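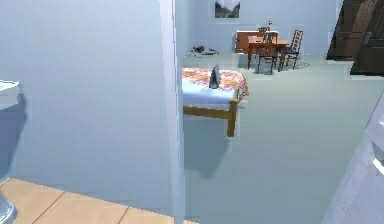
View from a tiled room with a white basin, through the door opening to the bedroom.

How to Repaint a Door Frame Between Two Rooms

When we moved into the apartment on Carrillo Street, every door frame had old paint with chips at the height of the vacuum cleaner. I repainted all of them in May, one after another, and I made most of the mistakes on the first one. I write down the method I use now.

What you need

Sandpaper, 120 and 240 grit
A mild degreaser (I used the one from Ovico, any similar product is fine)
Wood filler and a small flexible knife
Painter's tape, 1 inch wide
Primer for wood
Water-based satin enamel. One can of 700 ml was enough for two frames with two coats.
A 1.5 inch angled brush and a small foam roller
An old sheet for the floor

Step 1. Clean

Take the door off its hinges if you can. Wash the frame from the bottom to the top, then wipe it with clean water. Around the handle side there is always grease from hands, even when it looks clean. Let it dry for one hour.

Step 2. Fill and sand

Press the filler into the chips and leave it a little higher than the surface. When it is hard, sand it flat with the 120 paper, then go over the whole frame with the 240. You do not have to remove the old paint, only the shine. If your building is old, test the paint for lead before you sand anything. The kits are sold in the same stores as the paint.

Step 3. Tape

Put the tape on the wall side and press the edge with the back of a spoon. If one room has tiles, clean the tiles next to the frame with alcohol before, or the tape will lift during the night.

Step 4. Prime

One thin coat is enough, unless you go from dark to light. My primer was from Drurano and the can said to wait 9 hours before painting. I started at 7 in the morning and painted the same evening.

Step 5. Paint

First use the brush for the inner corners and the hinge side, then the roller for the flat parts. Work from the top down. Do not go back to a part which is already becoming sticky, it leaves marks. After the first coat, wait overnight, sand very lightly with the 240 and wipe off the dust with a damp cloth. Then paint the second coat.

Step 6. Remove the tape

Pull it slowly while the last coat is still a little soft. If it is already dry, cut along the edge with a sharp knife first.

About the color

Our shade is number 905 from the Cikcombe card, a white with a bit of gray. On the card it looked almost yellow, so please paint a piece of cardboard and hold it in both rooms, in daylight and with the lamp on.

Hang the door again after two days. I hung mine after one, and it stuck to the frame near the top hinge.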